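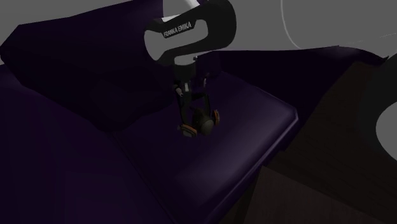 Words by Siiri Saarinen

Tuulikki Seppälä has spent most of the winter putting small things down on a sofa that doesn't exist. It is purple, it lives in a simulator, and she speaks of it the way other people speak of a landlord.

"Tables are easy," she says. "A table is flat and it stays where you left it. Everyone's planner looks clever on a table."

Seppälä writes motion planning software at Histila, a firm of 12 people above a tile shop. Her part of it is called Danlow, and its job is to decide how an arm should get from holding a thing to no longer holding it. The name came from a misheard phone call and she would rather move on.

The trouble with a sofa, from a planner's point of view, is the furniture around the bit you want. There is a backrest behind the target, and the seat curves away at the front. An arm coming down from above has to keep its elbow out of the upholstery while the fingers get close enough to let go politely. Early versions of Danlow solved this by refusing.

"It would think for 90 seconds and then report that no path existed," Seppälä says. "I could see a path. My mother could see a path. I had a very low opinion of it in those weeks."

The fix was dull, as she tells it. The old code treated any contact between the held object and the cushion as a collision, so every plan that ended with the object touching the seat was thrown out at the last step. "We had written a program for putting things down that wasn't allowed to put things down." She now marks the last stretch of the descent as a separate phase, with its own rules about what may touch what. The fingers still may not touch the cushion. The object may.

Typical planning time has since dropped to 700 milliseconds, which she considers respectable for a cluttered living room. Her colleague Reijo Kuusisto, who looks after the physics side, considers it beside the point.

"My cushions are rigid," he says, with some gloom. "They look soft. You could break a tooth on them." He has 2 cloth models waiting in a branch, one too slow and one that made the seat ripple like soup. Neither will be merged before March.

I ask Seppälä whether she worries about tuning everything to one sofa. She does, and she has a folder of others, several of them ugly. The purple one stays as the first test each morning, mainly because its dark fabric makes mistakes hard to see in the viewer and forces her to read the logs.

"If I could watch it, I'd just watch it," she says. "I'd say, oh, that looks nice, and go to lunch."

She runs it again while we talk, and goes straight to the log.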